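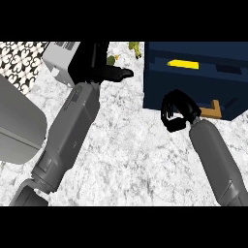
Simulator render, gray arm with black gripper over a marble floor.

Projects / Flight Training / Datasets / Cleltum Sortie Debrief Records

May 10, 2024
By Fotis Vasilakis

Cleltum Sortie Debrief Records, data card

Summary

This release holds 1028 debrief records from contracted adversary sorties flown out of Bainbridge and Fillton. Each record covers one sortie and pairs the instructor's written debrief with a reduced flight track. The set was put together for work on debrief search and on automatic checks of training-rule calls. It is not suitable for scoring individual pilots.

Contents

records.csv – one row per sortie, keyed by sortie_id
tracks/ – one file per sortie, named by sortie_id
debriefs/ – plain text, UTF-8, one file per sortie
codes.csv – lookup table for the 110 event codes used in records.csv
splits/ – lists of sortie_id for train and test

The test list has 130 sorties, all from Fillton. Everything else is in the train list. There is no separate validation list; users should draw their own from train and report how they did it.

Fields in records.csv

sortie_id: string. Stable across releases. IDs of withdrawn records are not reused.
site: BAI or FIL.
profile: mission profile as briefed. If the profile was changed in the air, the briefed value is kept and event code P07 is added.
n_aircraft: aircraft on the adversary side only, 1 to 4.
events: semicolon-separated codes, in time order. Codes entered after the debrief are at the end of the string and carry a trailing "L".
knock_it_off: 0 or 1. Set to 1 if any participant made the call, whatever the cause.
debrief_len: length of the debrief text in words, after redaction.
wx_class: weather class at takeoff. Blank in older Bainbridge records.

Tracks

Tracks were exported with Jotach, resampled to one point per second, and moved to a local grid with a shifted origin. The shift is constant within a sortie and different between sorties, so tracks from two sorties cannot be laid over each other. Altitude is pressure altitude in feet. Speed is ground speed in knots. Gaps of more than five seconds are left as gaps – no fill was applied. Shorter gaps were filled by straight-line interpolation and flagged in the "interp" column.

Redaction

Names, call signs, tail numbers and radio frequencies were replaced with tags such as [CALLSIGN_2]. Tag numbers are consistent within one debrief and carry no meaning outside it. Client aircraft types were removed from the text and from codes.csv. A first pass was done by pattern matching and a second by hand. If you find a name that got through, report the sortie_id only and do not quote the line.

Known problems

- Fillton moved to a new debrief form in August. Records made on the old form have fewer event codes per sortie, and the difference comes from the form.
- Codes M11 and M12 were used interchangeably at Bainbridge. Merge them unless you have a reason not to.
- Vertical speed in the track files is noisy at low altitude. Derive it from pressure altitude instead.
- A few debriefs cover two sorties flown back to back. The same text appears under both IDs. Both IDs are always in the same split.

Loading

Read records.csv with all columns as strings, then convert. Some spreadsheet programs turn event codes such as E10 into numbers and drop leading zeros from sortie_id.

Access and use

Research use only, under the Cleltum data terms in TERMS.txt. Redistribution of the track files is not allowed. Derived tables may be shared if sortie_id is removed.

Maintainer

Fotis Vasilakis. Corrections go in the issue tracker under the label "debrief-records". Fixes to codes.csv are made in place – changes to anything else wait for the next numbered release.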